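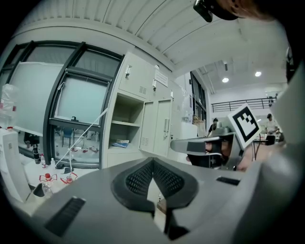 What does good practice mean when people work with hand-held grippers?
It means that every session follows the same written rules, that the person holding the grippers knows those rules before starting, and that anything out of the ordinary is written down when it occurs.

Call for Participants: Trial of the Rosley Code of Practice for Hand-Held Gripper Work

The Rosley Institute invites applications from adults who wish to take part in a trial of its draft code of practice. The code sets rules for the collection of handling data with hand-held grippers, later used in the training of robots. The trial will establish whether the rules can be followed by persons with no technical background, and which of them need to be rewritten before the code is adopted at the Institute and at its partner sites, Gutusska and Kuhlmann.

A total of 200 participants will be accepted. Sessions begin in April.

What participants will do

Each participant attends 2 sessions of 90 minutes. The first opens with a reading of the draft code and a short period of practice with the grippers. Participants then pick up, move and set down everyday items while following the code. In the second session the same work is repeated under a revised text, and participants complete a written review of both versions.

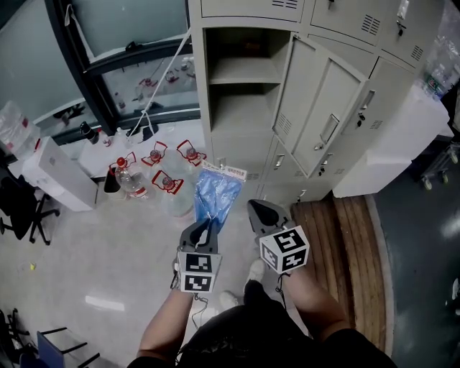
Seated handling with a gripper in each hand; packaged item held in the left gripper.

Rules under review

The draft contains 8 sections. Participants will be asked to comment in particular on the following:

Cables must be kept clear of the feet and of chair wheels.
Work stops at once when any person in the room calls a stop. The session leader alone may restart it.
Markers on the grippers may not be covered, cleaned or adjusted by the participant.
Persons who have not given written consent must be told before recording begins that they may be recorded.
A dropped item is reported and logged. It is not picked up until the session leader agrees.
Breaks are taken on request, and no reason need be given.

Who may apply

Applicants must be 18 or older, able to hold a light tool in each hand while seated, and able to read and write everyday English. Left-handed applicants are encouraged to apply. Persons employed by Druvent, which supplies the Institute's grippers, are not eligible. Prior experience with robots is not required and will not affect selection.

Payment and conditions

Participants are paid for each session attended, including any session ended early at their own request. Closed, flat shoes are required. Loose sleeves and bracelets may not be worn during handling. Participants may withdraw at any time and may ask that their recordings be deleted.

How to apply

Application forms are available at the Institute's front desk and on the participant page of the Institute's website. Completed forms should be addressed to Châu Thân, Trial Coordinator, and should state the times of day at which the applicant is available. Applicants who need changes to seating or lighting should note this on the form. All applicants will receive a written reply.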